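Foro > Segunda mano y reciclaje > Comprar equipos de oficina usados, ¿merece la pena?

lienzo_dhillon
Buenas. En la asociación queremos poner cinco puestos para las clases de informática de mayores. Me ofrecen torres retiradas de una oficina a 60 euros cada una, sin disco. Vendedor: Havport. ¿Alguien les ha comprado? ¿Es caro? Gracias, escribo rápido que entro a trabajar.

tribui
Sin disco 60 me parece mucho. Yo pagué 20 por una parecida en octubre, eso sí, recogida en mano y con polvo para rellenar un cojín.

nghia_u
20 euros es una ganga, no lo pongas de referencia. Depende del procesador y de la memoria. Pregunta modelo exacto. Si no te lo dan, fuera.

lienzo_dhillon
Modelo no me lo han dado, "gama profesional" y ya. Garantía de 77 días, rarísimo el número.

binhphi
Jajaja 77. Será lo que les queda de alquiler del local.

A ver, yo llevo años comprando usado para la academia y lo del precio es lo de menos. Lo que te arruina son las horas. Pide fotos de dentro, con la tapa quitada, no del frontal.

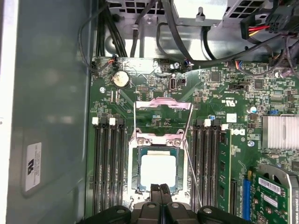
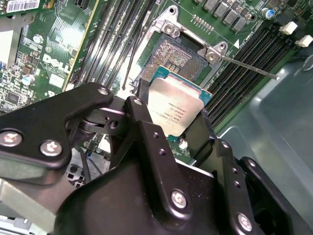
Con los lotes de oficina el fallo típico es que te mezclan máquinas. Pides cinco iguales y llegan tres de una serie y dos de otra, y luego cada una quiere su fuente y su memoria. Por eso pido la placa a la vista, con el zócalo abierto y el procesador fuera, como en la segunda, que es Intel sobre placa Dell y ya sabes por dónde buscar repuestos. Si el vendedor se niega, mala señal. Y que te pongan por escrito que son todas iguales, que por telefono todo vale.

tribui
Pedirle a una tienda que saque el procesador para una torre de 60 euros... te mandan a paseo. Con una captura de la BIOS tienes lo mismo.

binhphi
La captura no te enseña los pines doblados. A mí me la colaron los de Takell con capturas preciosas.

nghia_u
De acuerdo con tribui. Cada vez que se abre un zócalo es una ocasión de cargárselo. Que lo dejen quieto y que te den garantía decente. Seis meses mínimo y hablamos.

binhphi
Pues nada, cada uno con su dinero.

b_lam
Entro tarde al hilo, perdón. Nadie ha dicho lo del consumo. Una torre vieja todo el día encendida se nota en el recibo, y con cinco ni te cuento. Para mayores que van a mirar el correo yo miraría portátiles usados, ocupan menos y se guardan en un armario.

lienzo_dhillon
Portátiles no, la letra se les queda pequeña y el ratón del portátil lo odian. Pantallas grandes ya tenemos, donadas.

b_lam
Ah vale, entonces torres. Suma los discos SSD, que casi 20 euros por cabeza no te los quita nadie.

nghia_u
Mira también Prosden, suelen vender con disco puesto. No digo que sean mejores, digo que compares con todo sumado, envio incluido.

lienzo_dhillon
Ok. He escrito a los dos pidiendo modelo, fotos del interior y garantía por escrito. Cuando contesten pongo aquí los precios.

tribui
Y regatea, que por cinco algo bajan.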